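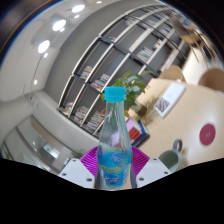

## Is one bottle on one table worth collecting 178 times?

**Leanne Wragg**

I've been roped into collecting grasp examples with a hand-held gripper, the kind with the fisheye camera on it. The plan came from our lead at Varby. The object is a clear plastic bottle with a turquoise cap. You walk up to the table, close the fingers on the bottle, lift, put it down, back off. Then you do it again. The sheet says 178 takes before we're allowed to change anything, and I've done 62.

My problem is that I don't believe in it. The same plant and the same bookshelf are in the background every time. So are the books, and usually somebody sitting off to the side. When I asked what the model learns from take 90 that it didn't get from take 20, I was told "robustness," and that was the end of the conversation.

The bottle is see-through as well. Half of what the camera gets inside the outline of the bottle is whatever happens to be behind it, like the pink book. How is it supposed to know where the bottle stops?

Has anyone done this and seen a policy come out the other end that worked somewhere else? I don't need a pep talk. I'd like to know if I should push back or just finish the sheet.

**Seo-ah Ham**

Push back, but on the right thing. The number isn't crazy. What you do with it might be.

We did something close to this at Maller and our first batch was junk. Every take had been recorded by the same person, standing in the same spot, coming in at the same height. The policy was great at that table. We rolled it three feet toward the window and the gripper closed on air beside the bottle, over and over. I can't prove it was steering by the furniture, but I'd bet money on it.

So look at your 62 before you record any more. Put the first shot of each take side by side. If they all look alike, you have one example with a lot of copies. If the sheet says you can't change anything, ask whether that means the object or the whole setup. I have seen people read "keep the object fixed" as "keep everything fixed" and waste a week.

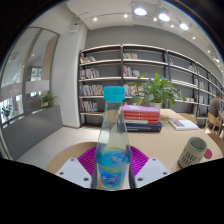 Small shifts do count for something. Coming in from further left changes what's showing through the plastic, and so does turning the label or sliding the bottle away from the books. I'd do those in blocks of eight takes, then move. I'd also hold back one block you never train on, from a different table if they'll let you have one. Otherwise all you'll ever hear is that it works, tested on the table it was trained on.

On clear plastic: I don't have a good answer and I distrust anyone who says they do. The cap and the label have strong color of their own and I suspect the model leans on those. Try a few with the label peeled off and see what happens. Ours got a lot worse.

**Chelsea Pearce**

just finish the sheet. more data is always better, the network sorts it out. we had about 8 people doing it and it was fine

**Melati Raju**

I wouldn't take "it was fine" from anybody who doesn't say what it was tested on. Chelsea, was that a new room or the same one?

Leanne, one thing to add to Seo-ah's post. Write down how full the bottle is. We didn't, and later we couldn't tell whether the slipping had to do with weight or with our fingers going shiny. Also keep the takes you fumble. Our old sheet said to delete them, and I still think that was a mistake – a miss followed by a second try was the only recovery we had on record, and we threw nearly all of it out.

If your lead won't budge on the 178, ask which test it's meant to pass and get that in writing.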